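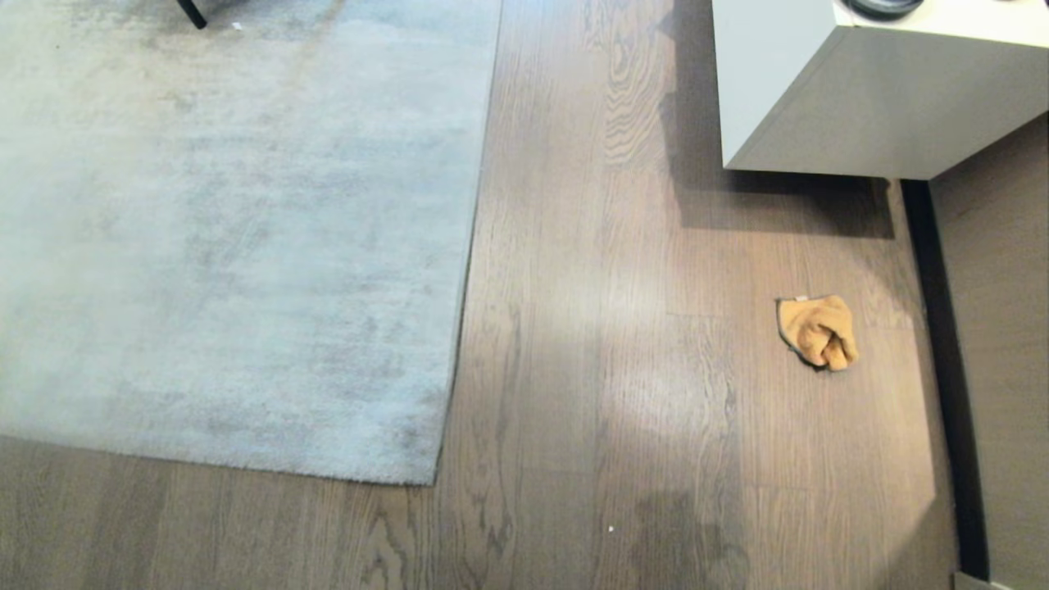 Kerubo Biwott had 14 days to decide whether the Flatar was any good, and on day nine she was still on section 3, Floor Textiles and Loose Items.

The magazine's protocol ran to 20 pages. Godard had written it years ago for vacuum cleaners and had amended it in July to cover general household units. The amendments were in a different font. Section 3 required the reviewer to place one absorbent item on a hard floor at a distance of not less than one arm's length from the nearest rug, and to issue the instruction in ordinary speech. The reviewer was then to record the time to first contact, the time to completion, and any remarks.

"Pick up the cloth," she said.

The Flatar acknowledged with two tones, low then high. On the tablet its status line changed from IDLE to LOCATING, and then to CONFIRM TARGET. Under that it had written: cloth, tan, folded or bunched, floor.

She tapped Confirm.

According to the manual, confirmation was required for the first 1000 object events and became optional afterward. The unit on loan had logged 3179. She had looked for the setting on day two and found it under Accounts, grayed out, with a note to contact the dealer. The dealer was Gerner, and Gerner had replied that confirmation on review units was fixed by the manufacturer. She put this in the draft under Limitations and gave it one sentence.

CONFIRM DESTINATION, the tablet said.

"Laundry."

Two tones. Then: Item may be in use. Proceed?

She had not seen that prompt before. She checked the index of the manual, which had an entry for Item, fragile and one for Item, unknown, and nothing for use. She wrote down the text of the message and the time.

"It isn't in use," she said. "Proceed."

The Flatar held its position. Its fan came up slightly and went down again. The battery read 62 percent, which was within the range Godard considered neutral.

Item may be in use, it repeated. Last handled by: household member 2.

Kerubo read the line twice. She had registered one household member, herself, on the first day, by standing in front of the unit and turning her head when asked. Household member 2 would be a carryover from a previous loan. She opened the profile list. Member 1 was her own face, badly lit. Member 2 had no picture, only a label that somebody had typed: Haddad.

She telephoned Gerner and got the woman in returns.

"The unit has a profile on it from an earlier customer," Kerubo said. "It should have been reset."

"It was reset. I have the sheet here."

"It says Haddad."

There was some typing. "That was the long trial. Mr. Haddad had it for the better part of a year. He liked to do the floors himself, by hand, with a cloth. He'd leave the cloth where he stopped and come back to it after he'd rested. He wrote to us about it. He wanted the unit to stop tidying it away."

"And did it stop?"

"We gave him a rule. Ask first if the cloth is on the floor. The rule would be stored separately from the profile, though. I can see how a reset might keep it." More typing. "You can delete it from the Exceptions page. Swipe left."

"Is Mr. Haddad still a customer?"

"The unit came back," the woman said. "His daughter sent it back."

Kerubo thanked her and ended the call. The time to completion for item 3.2 now stood at 11 minutes, and the protocol was clear that delays caused by the reviewer were not to be deducted.

She found the Exceptions page. It held a single line: If cloth on floor, ask. If no answer, leave. The second sentence was not in the style of the first, and she supposed he had added it himself. There was a counter beside it showing how often the rule had been applied, and a date for the most recent application before the loan period. She did not write the date down. It was outside the scope of the review.

The draft as it stood was favorable. The arm was quiet and repeatable. The unit dealt well with thresholds and poorly with long pile, where it tended to slow down and ask for help. Speech recognition was good at normal volume. The price was too high by a third, and the dealer's support was better than the manufacturer's. She had intended to recommend it to households with one floor level and no dogs.

Under 3.2 she typed: Unit requested additional confirmation before collecting item. Cause: a user rule retained after factory reset. She considered this. A retained rule was a data handling fault, and Godard took two points for those. She entered the two points. In the box for remarks she put the wording of the prompt, in full, with quotation marks.

Then she went back to the tablet, where the question was still open. Proceed? There was a gray bar under it that had been shrinking for some time – she had taken it for decoration – and now it reached the left side and disappeared.

One tone, low. Item left in place, the Flatar reported, and its status went to IDLE.

The protocol allowed three attempts. She reset the stopwatch and wrote a 2 at the top of the next column. The Exceptions page was still open behind the other window, with its one line and a small arrow showing which way to swipe.

"Skip this one," she said. "Go to the kitchen."

Two tones. CONFIRM DESTINATION, the tablet said, and she confirmed it.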